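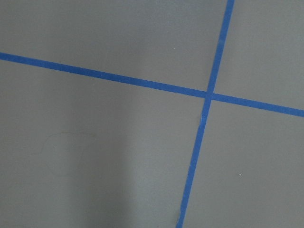 Rulerden Portable Mural Panel System

Monday, February 2, 2026
By Maricel Tan

The Rulerden system is a set of demountable panels and supporting frames on which a mural may be painted indoors and afterwards shown at a different address. It is supplied by Pemidbridge to schools, libraries, housing associations and neighbourhood arts groups, either for outright purchase or on loan for the length of a project. It is intended for groups that have the use of a hall or studio but do not have permission to paint directly on a wall, and for those whose wall will only become available once the painting is complete.

A standard set contains 24 panels. Each panel is 90 cm wide and 90 cm high and is delivered primed on the front face and sealed on the back and sides. The panels may be hung in any arrangement the wall allows, including a single long row. Adjoining panels are held together by concealed clips at the rear, and the joint can be closed tightly enough for a painted line to pass over it without a visible step. Each panel is numbered on the back, and a blank layout sheet is supplied so that the artist can record which part of the design falls on which panel.

The frames stand 42 cm clear of the floor when fitted with the short legs and 61 cm clear when fitted with the long legs. Both lengths are included. The short legs are recommended for work with younger children and for participants who paint while seated. Frames should be set up by two adults on a level floor, and the feet should be locked before any panel is lifted into place. The frames are for indoor use only and must not be left standing in a public area overnight. 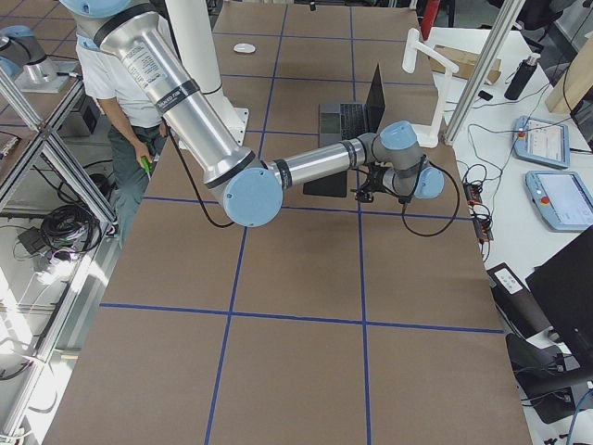 Panels may be painted with acrylic or with water-based masonry paint. Oil-based paints are not suitable for the primer used and will void the guarantee. Groups wishing to use spray paint should apply a second coat of primer beforehand and allow it to dry overnight. Collage, mosaic and other applied materials are permitted on purchased panels but not on loaned ones.

A clear exterior varnish is available as a separate item. Two coats are required for any mural that is to be hung outdoors, and the edges of each panel should be coated as well as the face. Varnish should not be applied in damp conditions or where the room cannot be aired.

Fixing to a wall

The wall fixing kit is sold separately, and the owner of the building must agree in writing to its use. The kit consists of horizontal rails, stand-off brackets and tamper-resistant screws. It is suitable for brick, block and sound concrete. It should not be used on render that is loose or hollow, and a surveyor should be consulted where the age or condition of the wall is in doubt. Groups are reminded that a mural facing a public road may require consent from the local authority, and that an application can take longer than the painting.

Once fixed, a single panel can be removed for repair without disturbing those beside it. Replacement panels are available individually and are primed to the same finish.

Loan terms

Sets are lent for up to 90 days. The hirer is responsible for collection and return, and for insurance while the set is on its premises. Painted panels are retained by the group and charged at the replacement price; unused panels, frames and legs are to be returned clean and complete. Reservations for the summer holidays open in October of the previous year.

Two sets are kept ready for loan. The Daleo set is as described on this page. The Pascual set has the same number of panels but is supplied with frames on wheels, and is better suited to venues where the room must be cleared between sessions. The wheeled frames accept the long legs only.

Ordering

Orders should state the name of the group, the delivery address, the number of panels required and whether the finished mural is intended for indoor or outdoor display. Part sets may be purchased but cannot be borrowed. Spare clips, legs and layout sheets may be added to any order. Delivery is to the ground floor only, and a person able to sign for the goods must be present.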